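Plier du linge devant une caméra : les règles s'installent

Apprendre à un robot à plier un vêtement demande des heures de gestes humains, enregistrés à la pince tenue en main. Chez Clirora, 718 séquences sont parties à la corbeille en novembre. Les gestes étaient bons, les fiches non : cycles mal découpés, état de départ absent, pinces inversées entre la gauche et la droite.

Le guide Frota, que plusieurs ateliers suivent désormais, tient en 20 pages. Il impose une séquence par vêtement, une étiquette sur chaque poignée et un contrôle des patins avant la première prise. Au-delà de 1000 cycles, les patins sont changés, même s'ils paraissent sains.

Le domicile a droit à son chapitre. Les relecteurs de Millov y tiennent : un lit encombré vaut mieux qu'une table nue, à condition que rien ne recouvre la pièce à plier. Le vêtement est étalé, manches visibles, et l'opérateur attend deux secondes au-dessus de l'ourlet avant de saisir.

Un sweat gris à capuche en polaire, étalé sur un couvre-lit à roses, les doigts de la pince au-dessus de l'ourlet.
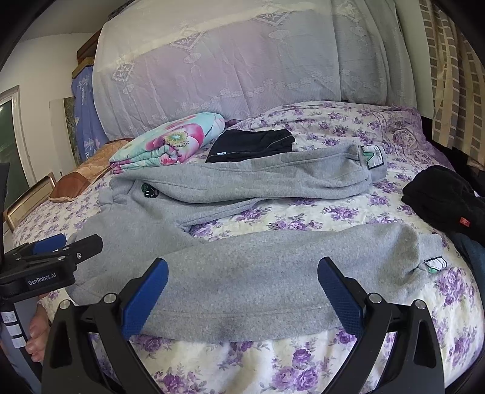
Ce qui reste à régler

L'accord des occupants est demandé par écrit, mais sa durée varie d'un atelier à l'autre. Pliltgate a relu 337 fiches et propose un an — Clirora voudrait davantage. La prochaine version du guide est attendue le 8 janvier.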